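Lista: clada-control
Asunto: Re: Umbral de presión en el agarre a dos manos y cambio en el planificador
De: Rafia Tanoli
Fecha: junio de 2026

Estimados colegas:

En respuesta a la consulta de Waqas Lodhi, que se reproduce a continuación, se informa del estado de la rama de control bimanual.

> Waqas Lodhi escribió:
> Tras integrar la última versión de Clada en el banco de Pamcombe, el controlador aborta el agarre de objetos planos cuando las dos muñecas difieren en más de 7 grados. El registro solo indica «restricción de cadena cerrada no satisfecha». Ruego se me confirme si el límite es intencionado y si puede modificarse sin recompilar.

El límite es intencionado. Se introdujo como valor provisional mientras el planificador calculaba por separado la trayectoria de cada brazo. En la rama actual ambas trayectorias se resuelven de manera conjunta, tomando como referencia el plano del objeto, por lo que la comprobación resulta demasiado estricta para piezas inclinadas. El parámetro pasará al fichero de configuración y podrá modificarse al arrancar el nodo.

En cuanto a la percepción, el estimador de pose pierde con frecuencia los bordes del objeto que quedan tras los dedos. Se ha optado por ajustar el plano con los puntos visibles de la cara frontal y mantener la última estimación válida durante 20 ciclos. Transcurrido ese plazo, el controlador reduce la fuerza de consigna y solicita una nueva observación.

El caso de referencia para la revisión es el de una placa rectangular oscura sostenida con las dos manos e inclinada ante la mesa, con el pulgar izquierdo apoyado en la cara frontal.
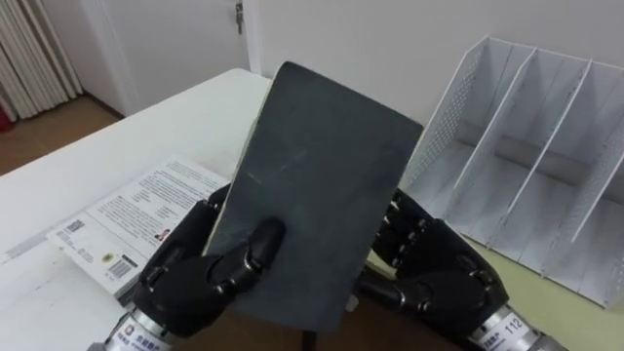
King-fai Au observa que mantener la última estimación le parece arriesgado si el objeto desliza entre los dedos, y pide que el plazo se acorte cuando el par en cualquiera de las muñecas varíe de forma brusca. La propuesta se considera razonable y queda abierta a comentarios en esta lista.

Se ruega a quienes dispongan de registros propios que los remitan a Lenka Čierny, indicando la versión del planificador y el fichero de configuración empleado.

Atentamente,

Rafia Tanoli
Grupo de Planificación y Control
Sikthorpe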